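**Automatisierte Rechnerzerlegung (Haugland)** bezeichnet die teilautomatisierte Demontage ausgemusterter Tischrechner im Werk Haugland der Firma Prullcombe. Ein Roboterarm mit Zweifingergreifer arbeitet dabei am geöffneten Gehäuse. Die Anlage umfasst 2 Zellen und ersetzt einen Teil der früheren Handarbeitsplätze.

## Arbeitsablauf

Das Gehäuse wird von Hand geöffnet und in die Aufnahme gelegt. Der Greifer fährt in den Innenraum ein und löst Laufwerksträger, Steckkarten und Kunststoffverriegelungen. Farbige Riegel erleichtern die Erkennung, verdeckte Rasten gelten als Hauptursache für Abbrüche. 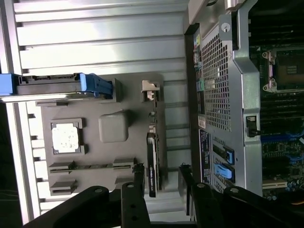 *Abteilung Demontage und Wertstoffe, Werk Haugland*

Prozessorsockel und Speicherbänke bleiben der manuellen Nacharbeit vorbehalten - die Kontaktflächen sind für den Greifer zu empfindlich.

## Auswirkungen auf die Beschäftigten

Im ersten Betriebsjahr wurden 3913 Gehäuse bearbeitet, davon 400 nach einem Abbruch manuell fertiggestellt. Die Tätigkeit verlagerte sich vom Schrauben zum Einrichten und Prüfen. Lena Nowakowski leitet die Einweisung, die 113 Stunden umfasst. Der Betriebsrat unter Tadeusz Sadowski erreichte, dass die Eingruppierung erhalten blieb. Strittig ist weiterhin die Taktvorgabe in der Spätschicht.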